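Comunidade > Cozinha e limpeza > Eletrodomésticos

Início Temas Recentes Sem resposta Entrar

Tempo de leitura: 3 min

Micro-ondas branco com manchas amareladas na parte de cima: como limpar sem estragar?

Nima Sharifi
27 fev 2019

Olá a todos! Comecei em dezembro a tomar conta da copa do espaço Kivwood, onde almoça muita gente (64 lugares, e na hora de ponta estão todos ocupados), e estou a adorar pôr aquilo em ordem. Já consegui que os temperos tivessem sítio certo e que os pratos ficassem empilhados à mão de quem precisa. Falta-me vencer o micro-ondas.

É branco, de 700 watts, e por dentro está impecável. O problema é o tampo. As pessoas pousam lá tudo: a garrafa do molho de soja, a colher, a tampa do recipiente. Ficou uma faixa amarelada junto à borda da frente e umas pintas cor de laranja que não saem com detergente da loiça e água. Ou melhor, saem um bocadinho, o suficiente para me dar esperança!

Tenho bicarbonato, vinagre branco, álcool e um frasco de desengordurante Reltik, que usamos no fogão. Posso usar algum destes no tampo pintado sem tirar o brilho? E a borda por cima da porta, como se limpa sem a água escorrer lá para dentro? Uma colega sugeriu a esponja verde, mas tenho medo dos riscos. Aceito todas as dicas, até as mais minuciosas.

Villalobos

Que bom ver alguém com entusiasmo por um tampo de micro-ondas, somos dois! Trabalho em copas há muitos anos e essa faixa amarela conheço-a de cor. Quase sempre é gordura do ar da cozinha misturada com pó, que o calor vai cozendo aos poucos, e por isso o detergente frio só lhe faz cócegas.

Desliga da tomada e espera que arrefeça. Tira de cima e da frente tudo o que possa tombar. Depois molha um pano em água bem quente com uma gota de detergente, torce-o com força e deixa-o pousado sobre a faixa durante 3 minutos. Não esfregues ainda! Quando levantares o pano, metade da gordura vem agarrada – é uma pequena alegria, vais ver.

A seguir dobra o pano em quatro e passa-o ao longo da borda, da esquerda para a direita, com a palma bem aberta para a pressão ficar igual. Eu apoio sempre a outra mão no tampo, porque um aparelho leve foge para trás na bancada de inox e uma pessoa acaba a limpar a parede. Cada vez que o pano ficar sujo, vira para uma face limpa.

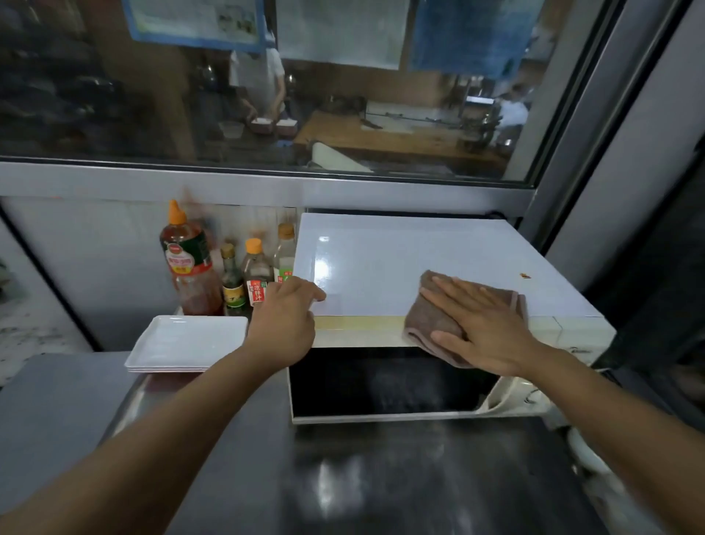 Tadia acrescentou que na copa dela o pano dobrado sobre a borda da frente resolveu quase tudo, mas que as pintas cor de laranja só cederam à pasta de bicarbonato, e perguntou se não seria melhor começar logo por aí.

Boa pergunta, Tadia! Eu deixo a pasta para o fim e só nas pintas. Uma colher de chá de bicarbonato com umas gotas de água, aplicada com a ponta do dedo embrulhada no pano, em círculos pequeninos e quase sem força. Se a mancha for de molho de soja ou de malagueta, pode ficar uma sombra clara. Repete no dia seguinte em vez de insistires, que o brilho agradece.

Quanto ao Reltik, eu não o punha no tampo sem ler o rótulo e sem experimentar primeiro num cantinho atrás. Nunca borrifes nada diretamente no aparelho, nem água: há aberturas de ventilação em muitos modelos e o líquido encontra sempre caminho. Produto no pano, sempre. A esponja verde fica para os tachos. E não mistures o vinagre com o bicarbonato, que faz uma espuma muito bonita e limpa menos do que cada um sozinho.

Para acabar, um pano só com água e outro seco. Na porta escura faço o mesmo com um pano de microfibra, senão ficam aquelas marcas que se veem do outro lado da sala.

Tadia

Subscrevo o pano quente! Só junto uma coisa sobre os molhos: as garrafas pingam pelo gargalo, e quem as pousa no micro-ondas deixa lá a rodela. Nós pusemo-las numa prateleirinha ao lado e eu limpo as tampas quando limpo a bancada. O tampo agora aguenta-se a semana inteira só com uma passagem rápida.

Ah, e atenção às placas de "não pousar nada aqui". Pusemos uma e passaram a pousar as coisas em cima da placa.

mc_225

álcool e já está. sempre usei e nunca tive problemas

Villalobos

Álcool tira bem as dedadas, sim, mas em plásticos pintados já vi ficar baço. Eu testava atrás primeiro.

Nima Sharifi

Muito obrigado a todos! Amanhã, depois dos almoços, vou ao pano quente e deixo a pasta preparada para as pintas. A rodela das garrafas explica tanta coisa – vou já limpar os gargalos. Depois conto como ficou!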